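**Re: How many grasp examples before it's worth training?**

**tellport_tim**
We're at 113 recorded picks on the bin job and Boersma want to start training this month. I say it's far too few. Every pick so far is from the same bin, under the same lights, with whatever toys and bottles were in the cupboard.

**flallska**
113 isn't nothing. We got a usable first model from 100 on the Hullatcombe cell. Train early, see where it falls over, then collect more of that.

**tellport_tim**
Usable how? I read the Hullatcombe write-up and it was tested on the objects it was trained on. I'd expect a lookup table to do well at that.

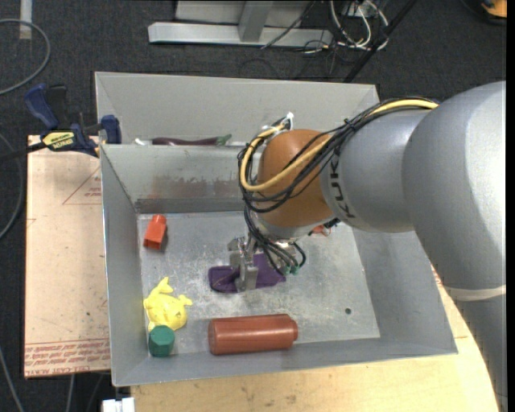 My other gripe is the labels. A pick gets marked good if the fingers close and the force reading goes up. They can close on a fold of cloth, lift a corner and still score a success. I went back through one batch and threw out 4.

**gantry_moth**
4 out of how many?

**tellport_tim**
Didn't write it down, which I know isn't a great look in this thread.

**flallska**
So relabel and carry on. Bad labels are a reason to fix the check. They don't tell you the count is too low.

**gantry_moth**
Half with Tim. I'd keep 2 objects out of training altogether and test on those. If it can't manage them, you've got something to show Boersma.

**tellport_tim**
Fine, I'll hold back 2. Still not signing off on October.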